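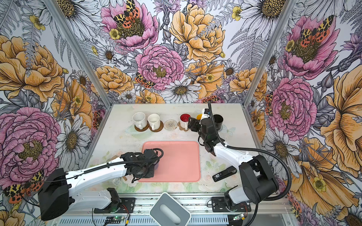

The mug bay at Skadside, with the arms over the table.

I'd been setting out mugs at Skadside for eleven winters when Drason put the arms in. Both of them at once, in October, while I was on my lunch. I came back with mustard on my sleeve and there they were, in my booth, with my wallpaper behind them!

(I say mine. I picked the moths. The office wanted gray.)

We do tea for the ferry people, 700 mugs on a quiet day and 3000 when the Iordache boat comes in late. It used to take 2 of us to a bay, and we talked the whole shift - knees, sons, whose soup had been taken from the fridge. Now it's me and a stool. My new title is Table Lead. I got a badge and a raise of 48 cents an hour, and I spent the first week's worth on a hard candy.

The arms came with a binder from Ornumetti. Page one says not to stand between them and the coasters, so of course I'd been standing there all morning. They're polite about it, I'll give them that. They stop and wait, like a man holding a door who wishes you'd hurry up.
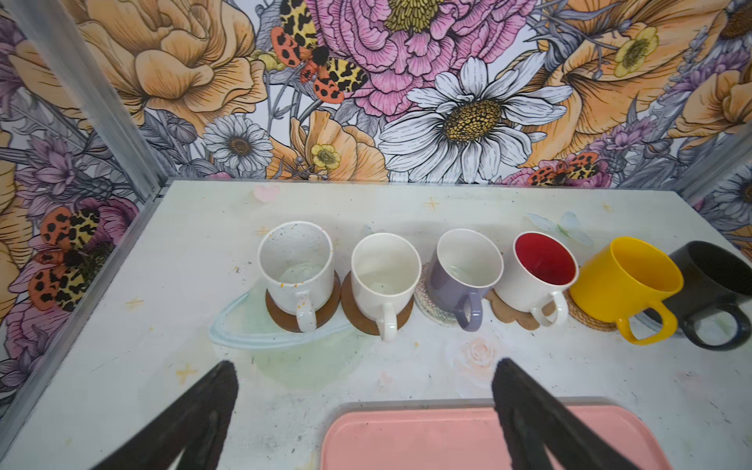 Six in a row, the yellow one next to the black.

I keep the odd mugs in my bay. The other bays went all white in the fall because it's easier on the machines, and a young fellow from Drason came by with a tablet to ask if I'd mind switching too. I said the lady off the early boat likes the yellow one. He asked which lady. I said she has a green coat and her husband used to come with her. He typed for a long time.

My old partner got moved to laundry, two floors down. She says it's warm and the radio works. At four I take my break and carry her tea down in the purple mug, and we do the knees and the sons in ten minutes flat, talking over each other. Then I rinse it and bring it back up, and I set it out myself, third from the left, before the arms can get to it.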